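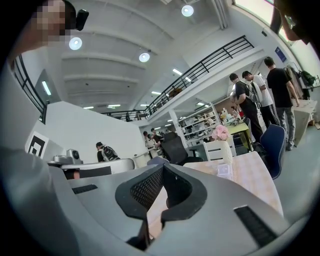

Vol. 11, p. 80

Figure 2. Several people, two of them only partly in view, with the grey and black hand-held gripper in front.

4.2 What people call the path behind the school

I'll start with the path everyone in Olovness argued over, as it gave me more trouble than all the rest of the map put together. It runs for 900 metres from the bus shelter down to the old ford, and the council map calls it Footpath 21. I never once heard anyone say that out loud. What I did hear was the Cut, Koo Lane, Back Killex, the Wet Way and (from one very firm lady at the post office) simply "round the back".

My first thought was that age would explain it. Older people would say Koo Lane, after the farm, and younger ones would say the Cut. That worked nicely for a week or so and then fell to bits. Two brothers who grew up in the same house used different names, and each was sure the other had picked his up from some outsider! When I played their recordings to Siham Kanaan, who had walked the same path with me in May, she asked which way each of them used to go to school. I hadn't asked. I went back and did.

The elder had always walked down from the shelter. The younger came up from the ford, where his friends lived. So the elder says the Cut and the younger says Back Killex, and once I went through my notes again with that in mind a lot of the muddle cleared. People seem to name the path from the end they set out from. Koo Lane is still a problem, I admit. It turns up at both ends, mostly in stories about someone's parents, and I suspect it was once the name of the top stretch only and slid downhill over the years. I can't prove that from talk alone, and the written sources for Olovness are thin (see section 3).

The Wet Way is different again. People only used it when complaining, or when telling me what shoes to put on. I've left it out of the main table and treated it as a nickname, though I can see why another reader might want it in.

One more thing about the interviews. I'd planned to talk to people singly, but kitchens don't work like that, and somebody always wandered in and joined the conversation. I fretted over this at first. Later I found that the corrections people shouted at each other were the most useful part of the recordings, and I've marked them in the transcripts with a star. The Eltis material was gathered one person at a time, so I'd be careful about setting the two side by side. There are far fewer rival names in Eltis, but there was also far less shouting.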